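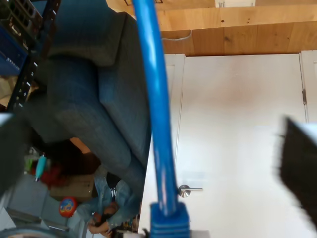
Blue cable between the gripper fingers, Dendano open day, 28 August 2024

Visits > Robotics > Dendano
News Visits Archive Contact

I went to Dendano expecting the usual promises, and Holroyd's leaflet had plenty. The job on show was a cable and a circuit board – plug one into the other. My guide put the cell at 796 runs since June. How many of those were clean? I asked twice and got a talk about learning curves.

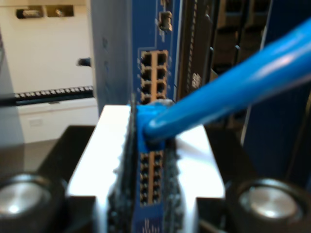
The leaflet also says 25 seconds per connection, which I'd like to see with a board that isn't clamped upright in a fixture. Prustanar made the same sort of claim a year ago and I'm still waiting for their numbers. The Vundard talk ran 10 minutes over, so I skipped questions and caught the 4 o'clock bus.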